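June, early evening

I finally walked the whole ridge path out to Holow and I am so pleased with myself! I've been putting it off since the thaw (first the mud, then my knee, then a run of plain laziness) and this morning I just laced up and went before I could talk myself out of it. Out the door by 5 with two cheese rolls and the big water bottle, and the light over the fields was that thin yellow kind that makes even the grain silos look good.

The lupines are out. I mean really out, whole banks of them on the Tindier side, purple going into pink, with bees so busy they didn't care how close I got. I stood there like a fool for ages. Last year I missed them completely and all I saw was brown pods.

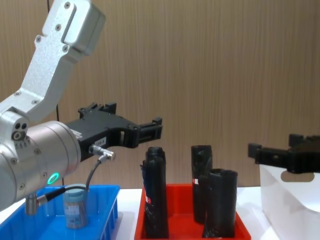 *Blue bin, red bin, wood-grain wall.*

After the lupines the path drops down to the creek and there's a new footbridge! The old one had that missing plank everybody had learned to step over without thinking, and I still did my little hop in the same spot out of habit. I sat on the far bank and ate roll number one with my boots off. Water freezing, feet very happy.

Then the climb, 9 switchbacks according to the sign at the bottom, though I lost track and stopped caring by the middle. My knee held up beautifully. I used the trick of going slower than feels necessary and it works, I should have listened to that advice years ago. At the top there was wind, and a hawk hanging in it right at eye level, hardly moving a feather. I could see its head turning. I have no idea what kind it was and I must look it up before I forget the tail (rusty, pale band at the end).
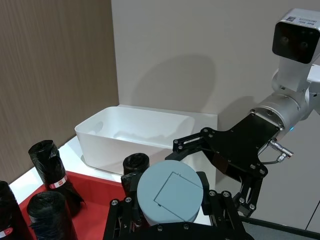 Holow itself is tiny, smaller than I'd pictured from the map, but the bakery was open and they had the poppy seed rolls still warm. Bought two, ate one on the step, swore the other would make it home. It did not make it past the church.

I came back by the Irkier road because I wanted to see the orchards, and that was the only dull stretch, all gravel and no shade. Next time I'd go back the way I came. The bus went by me when I had 20 minutes left to walk and I waved it on, very grand, and regretted it at the next hill.

Socks: the gray wool ones were perfect, not one blister. Hat: too small, get another. Bring more water.

Boots are stuffed with newspaper by the door, bath is running, and I want to do the Prokopenko loop before the lupines finish.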